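How does a smart speaker know you're talking to it?

I have a smart speaker in my kitchen. It's an old Fandside, it's the colour of porridge, and it lives between the toaster and the fruit bowl. Most of the day it does nothing at all. Then I walk in with my hands covered in flour, say its name, ask for a timer, and it wakes up and says "Fifteen minutes, starting now."

How did it know? I'd been talking near it all morning! I'd sung a song, argued with the radio and told the cat to get off the bench. It didn't answer any of that. So let's have a look at what goes on inside.

First, your voice is a wobble

When you speak, the air in front of your mouth gets pushed and pulled very quickly. Those pushes and pulls spread out across the room. We call them sound waves, and you can feel them if you put your fingers on your throat and hum. Go on, try it now. Feel the buzz?

A smart speaker has tiny microphones in it, often more than one. A microphone is a bit like an ear. It has a thin piece inside that wobbles when sound waves hit it, and that wobble gets turned into electricity. Then the electricity gets turned into numbers, because numbers are what computers like to eat for breakfast, lunch and dinner.

A low sound, like a big dog's woof, makes slow wobbles. A high sound, like a whistle, makes fast ones. If a note wobbles 900 times every second, we say it is 900 hertz. Hertz just means "wobbles per second". You could probably whistle that note without much trouble, though my whistle mostly comes out as air.

The magic word (it isn't really magic)

Every smart speaker has a wake word. On mine it's "Listura", which I like because it sounds like somebody's fancy aunt. The speaker has a small program that does one job only, over and over. It takes the last little bit of sound it heard and checks it: was that the wake word? No. Was that the wake word? No. Was that the wake word? Yes!

That small program doesn't understand anything else. You could tell it your best joke and it would only be checking for "Listura". It's like when you're at a noisy birthday party and you aren't really following what anybody is saying, but then someone across the room says your name and your head pops up.

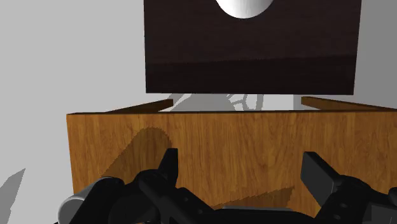
A computer-made picture of a robot gripper and some wooden panels.

How did it learn the word?

People taught it, using lots and lots of recordings. Imagine 100 people all saying "Listura". Some have deep voices and some have squeaky ones. Some have a cold. Some say it fast because they're late for the bus. The computer listens to all of them and looks for the parts that stay the same.

It also has to listen to things that are not the wake word, or it would get very silly ideas. "Listen to her" sounds quite a lot like "Listura" if you mumble. I once said "the list, you're a star" to my brother when he did the shopping, and the speaker lit up and said, "Sorry, I didn't catch that." So you see, it still makes mistakes. You could test a speaker with 969 different words and phrases and I bet you'd find one or two that fooled it.

What happens after it wakes up

Once my speaker hears its word, a little light comes on. That means it's paying proper attention, and the next thing you say gets recorded. With many speakers, the recording is sent over the internet to a much bigger computer, a long way from your kitchen. Some newer ones can do more of the work inside the speaker itself.

The bigger computer turns the sounds into written words. Then it tries to work out what you want. If you say "play the frog song", it spots "play" and thinks, right, music. Then it goes hunting for a song about frogs. It sends an answer back to your speaker, and the speaker reads it out or starts the music. All of that usually takes less time than tying a shoelace.

Why does it get me wrong?

Lots of reasons! The tap might be running. Two people might be talking at once. You might have a mouthful of toast. And some words sound exactly the same, like "flour" and "flower", so the computer has to guess from the other words nearby. If you say "add flour to the shopping list" straight after "add eggs and sugar", a clever one may guess that you're baking a cake.

Names are hard too. My street is called Enriquez Lane, and my speaker has said it a different way nearly every time I've asked about the weather there. My neighbour's speaker is a Garusent, which is a different brand, and it can't say it either. We compared them one Thursday over the fence and laughed until we had to sit down.

Is it listening to me all the time?

This is a good question, and grown-ups ask it as well. The microphones are on, so the little program can listen for its wake word. It's meant to throw away the sound it doesn't need. The longer recording is only supposed to start after the wake word. But remember my brother and the shopping? Sometimes it wakes up by mistake, and then it can record a bit of talking that wasn't meant for it.

Lots of speakers have a button that turns the microphones off. On mine it's on the back, and a red light comes on when I press it. Ask a grown-up at your place to show you where yours is. It's also smart to keep private things private, so don't tell a speaker your passwords, and check with an adult before you ask it to buy anything (even if it's only one very small trampoline).

Try this at home

You don't need a smart speaker for this one. Get a friend or someone in your family and choose a wake word. Ours was "pumpernickel". One of you is the speaker and has to stay completely still. The other one chats about anything they like, and every now and then slips in the wake word. The speaker has to clap as soon as they hear it.

Now make it harder. Turn on some music. Whisper. Say words that are nearly right, like "pumpkin" or "nickel". If the speaker claps at the wrong word, swap places. I got caught on "pumpkin" four times in a row, so my own wake word program could do with some more practice.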